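Getting the arm to put the lump on the tray (and take it off again)

Nirstead Robotics Club, the how-to pages

I promised Ekaette I'd write this up before I forgot how we did it, so this is for whoever has the arm next term. It covers the pick and place exercise we do for the Fistholm challenge: one small soft thing, one tray, one table, and an arm that has to move the first onto the second and later back off again. It sounds like nothing! It took us most of a semester, and a good chunk of that was stuff I could have told you in an afternoon if I'd known it.

I'm assuming you've already done the safety sheet with Ms. Akbulut and that you can turn the arm on, home it and jog it with the handset. If you can't, go do Remzi's page first and come back. I'm also assuming you're using the club laptop, where Zirnow (our little control program) is already set up. Installing it on your own machine is possible, but I gave up halfway through and I'm not going to pretend otherwise.

What you need

The arm with the two-finger gripper on it
The wrist camera, plugged in before you start Zirnow and not after
The dark table
The yellow tray
One soft thing to pick up
Masking tape and a pencil
Somebody to sit by the stop button

About the soft thing: we started with a wooden block and I'd really steer you away from that. If you come in a little crooked on a block, it shoots across the table, and if you come down too low the fingers just jam against it. Something squishy forgives you. Ours has been called the lump since the first meeting, and the name stuck so hard that it's in the code (lump_x, lump_y, and a variable called lump_ok that Nuwan swears he'll rename).

Step 1. Get the table boring

The color finder in Zirnow is pretty simple. It looks for a patch of pixels in the range you gave it and draws a box around the patch. So you want a table that's one plain color and a long way from the color of your lump. Plain dark gray is great. Wipe it down with a dry cloth before you start. You don't have to get every last speck of lint, there's a minimum patch size in the settings (more on that in step 4), but crumbs are another story, and whoever is eating crackers near the arm, please stop.

Then look at the lights. We run with the overhead lights on and the blinds down. With the blinds up everything works fine until a cloud goes over, and then you spend ages thinking you broke your code.

Step 2. Tape the tray position, but don't tape the tray

Put the tray where you want it, off to one side of where the arm does most of its looking. Mark the corners with small bits of masking tape, write the name of your group on one of them in pencil, then peel up the tape on the camera side so it doesn't confuse the color finder. I know, tape it and then peel it! The trick is to save the tray position in Zirnow in between. Go to Places, New place, jog the gripper until it hovers over the middle of the tray, and hit Save. Name it something sensible. We had tray, tray2 and traynew for weeks and it was a mess.

Leave the tray itself loose. If you hit the rim with a finger you want the tray to slide, you do not want it to stay put and bend something.

Step 3. Set your heights

You need four heights, and you should write them on paper as well as saving them:

Travel height. High enough to clear everything, tray rim included.
Look height. Where the arm stops to take its picture. Ours is a bit lower than travel.
Table grab height. Fingertips just above the table surface, never touching.
Tray grab height. Same idea, but over the floor of the tray, so a touch higher.

That last one is the one people skip. We skipped it. If you use the table height inside the tray you'll press the fingers into it, and the arm will stop with the error Fatima still does in a robot voice. Jog down slowly for this, on the smallest step, with your eyes level with the table. Slide a sheet of paper under the fingertips. If the paper moves freely you're good, if it drags go up one step.

While you're down there, have a look at the bolts on the finger linkages. You're not adjusting anything, just check that none of them are backing out. If one is, tell Ms. Akbulut and don't tighten it yourself, she has the right driver and we have a history of using the wrong one.

Step 4. Teach it the color

Open the Color tab with the arm at look height. Click on the lump in the preview and drag the sliders until the lump is filled in and the rest is black.

Now for the annoying part, and if you only read one section make it this one. Our tray is yellow. Our lump is also yellow, only more orangey and a lot stronger. On the table you'd never mix them up and neither does Zirnow. Put the lump inside the tray, though, and a sloppy color range will give you one enormous box around the whole tray with a very confident score next to it. The arm will then go and try to pick up the tray by its middle. (It did this in front of the parents.)

What fixed it for us was the saturation slider. Leave hue pretty much alone and raise the saturation minimum until the tray drops out and the lump stays. Do this with the lump in the tray, then move it onto the table and check again, then put it close to the raised rim and check a third time. The rim catches the light differently from the rest of the tray, so it's worth the extra minute.

After that, set the two patch sizes. Minimum patch we have at 50 pixels, and that gets rid of dust and lint. Maximum patch is 700, and that's your safety net for the tray problem: anything larger can't be the lump, so Zirnow ignores it and tells you it sees nothing. Seeing nothing is a perfectly good answer. The arm just stays where it is. Those numbers are for our camera at our look height, so if you change either one, redo them.

You could of course get a different color tray. Nuwan suggested this at the second meeting and was voted down, and in our defense the challenge rules do say you get extra points if object and container are close in color.

Step 5. Open wide before you go down

This goes in your program as its own line, at travel height, before any move downward:

gripper open full
wait until open
go look height

Don't open on the way down to save time. I tried it. The fingers swing outward as they open, and if they're already low and close to the tray, one of them will catch the rim. Open all the way, every time, even for something small. You have the whole gap to work with and a lump that's a bit off center still ends up between the fingers once they close.

Step 6. The approach

Take the picture at look height, let Zirnow work out where the middle of the patch is, move over it, then take another picture and correct. Two looks are much better than one. The first gets you near and the second fixes the leftover error. We tried three and it only made things slower.

Then straight down to whichever grab height you need. Straight down means no sideways motion at all in that move. If the lump is near the tray wall, turn the wrist so the fingers close along the wall and not across it, otherwise one finger has nowhere to go. Zirnow won't do this for you. We have a short list of if statements that picks the wrist angle from where the lump is in the tray, and it's ugly, and you're welcome to copy it from the shared folder and make it nicer.

Step 7. Close gently and check

Set the grip force low and work up. Our rule is the lowest setting that holds for a slow lift, plus one. After the lift, read the finger gap. If it's fully closed you missed, so go back to look height and start over. If it's anything more than closed, carry on. Put a limit on the retries or it will happily peck at the table until the end of the meeting.

Step 8. Run it a lot

Please don't do three good runs and call it finished. We did and it was embarrassing. Do a set of 26 (one for each square on the placement sheet, Fatima drew it up and it's in the drawer with the tape), put the lump on a different square every time, and write down each result, misses included. Then do the same with the lump starting in the tray. Swap who sits by the stop button every so often, it's a boring job and people drift off.

Our first proper set going out of the tray was terrible, and nearly all the misses were along the left wall, and that's how we found out about the wrist angle thing in step 6. So the sheet is worth the trouble.

A few things that went wrong for us

Zirnow says it can't find the camera. You plugged it in after. Close Zirnow, plug in, open it again.

The box in the preview jumps around with nobody touching anything. Somebody's sleeve or lunch is in view and it's the wrong shade. Clear the table.

It picks up fine and drops it halfway. Grip force too low, or travel speed too high. Try the speed first.

It lands on the rim every single time. Somebody nudged the tray. Jog over to your saved place, look, and slide the tray back under the gripper.

It was perfect last meeting and is useless now. Check the blinds. It's the blinds.

For next term we want to try two lumps at once and let the program decide which one to go for. Remzi has ideas, ask him. And if you find a better way to do step 4, write it in, this page is open to anyone in the club.

View from the wrist camera at look height, gripper open, lump in the tray:
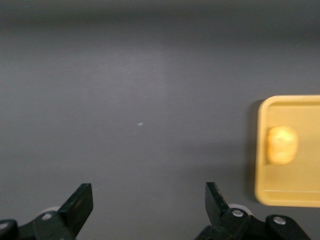

Page last changed: 26 March 2018

Edits and corrections go to Ekaette Mohammed, or leave a note in the drawer with the placement sheets.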